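**Re: [home-manip] Anyone used the Flusedov hand-held kit?**

From: Jolene Pirihi
To: home-manip list
Tuesday, 9:40 am
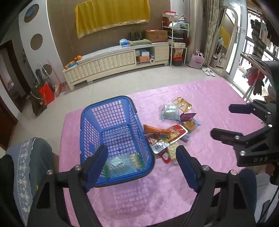
Rawiri, yes, we've had two pairs of the Flusedov grippers since November, on the rental plan to start with and then bought outright. I'll answer your points in order and add a few things I wish I'd asked before we signed.

Rawiri Whitelaw wrote:

> We're looking at the Flusedov hand-held kit for household pick-and-place. The sales sheet says one person can be trained in a morning and that the finger pads will take "most packaged goods." I'd like to hear from people who paid for it.
>
> 1. How do the pads do on shiny film packets? Our old set slipped on anything with crimped ends.
> 2. Does two-handed work hold up, or does the tracking fall apart when the two grippers get close together?
> 3. How much of what you record is usable after their cleanup service has been through it?
> 4. Is support any good outside their own office hours?
>
> Declan Henare here is pushing for the Cartwright kit because it's cheaper per pair. I have no strong view yet.
>
> Rawiri

**1. Pads.** Better than I expected on film, worse on anything soft. The ribs get hold of a crimped edge well if you come in across it. Coming in along it, the packet folds and you end up holding a corner. Single-wrapped buns and cakes are the hard ones. You have to close slowly enough not to flatten them, and new people always close too fast. Crackers in clear wrap are fine as long as you don't mind some broken ones.

We use snacks and a plastic basket for nearly all our early sessions. They're cheap, they come in a lot of colors, and the mix of stiff and floppy packets shows up grip problems on the first day. If you only test with boxes you won't learn much about the pads.

The pads wear. We changed ours after 547 recordings on the first pair and should have done it sooner, as the ribs near the tip had gone smooth. Replacements come in sets, and fitting them is a screwdriver job. Keep the screws in a dish. They are small and a spare set costs more than it should.

**2. Two hands.** Mostly fine. The tracking itself didn't give us trouble until both grippers were down inside the basket together, and then we'd see a jump in one of them when they separated. Flusedov sent new firmware for that and it helped. It still happens now and then in tall containers. A wide, shallow basket is easier than a deep one in any case – you can get at things near the wall without knocking the rim.

The cable is a bigger nuisance than the tracking. It wants to go over the forearm, and if you let it hang in front it will catch on handles. Azucena Mendoza runs our sessions and has everyone route it behind the elbow before they pick anything up. That isn't in the manual.

**3. Usable recordings.** We sent in 2665 recordings in the first contract period. Almost 38 of every hundred came back flagged, which sounded terrible until we went through them. Many of the flags were for "background clutter," meaning someone's living room looked like a living room. We told them that was the point of the work, and they turned that check off for our account. Ask for it to be turned off before you send the first batch.

The flags we agreed with were mainly these:

- the packet dropped and was picked up again in the same recording
- one gripper idle and drifting out of view for most of the task
- the start pose skipped
- glare from a window behind the work area

Glare you can fix by turning the mat so the operator has the window to one side. Glossy floor tile makes it worse, so use a mat that covers more floor than you think you need. A quilted one is also kinder on the knees, and your people will be sitting on the floor for a long time.

Turnaround on the cleanup service is quoted at 3 working days. It has been that, apart from one batch that was held up a week with no message until we asked.

**4. Support.** Email only outside office hours. The people who answer know the product and they don't send you round in circles. Phone support costs extra and we dropped it.

**Cartwright.** We had a loaner pair of theirs before we chose. It's lighter in the hand and the trigger has a shorter pull, so if your operators have small hands I'd try it before deciding. What put us off was that the export format needed converting for everything we do, and the converter was a separate license. Add that in before Declan compares prices. Beatriz Caldeira at Usau went with Cartwright and may have newer information than mine. She reads this list but doesn't post much.

On the training claim: a morning is enough to get someone recording. I'd call it a week before their recordings look like everyone else's. We pair new people with someone experienced and have them do the same basket task over and over, then change the layout, then change the container.

One more thing on the contract. The rental price assumes you return the carrying case and both chargers. We had lost a charger and the deduction was well above what a new one costs. Write down what's in the case on the day it arrives.

I can send our task sheet for the basket work if you want it. It was written for the Skakis project, so some of the wording is particular to them, but the steps carry over. Email me off-list with an address that takes large attachments.

Jolene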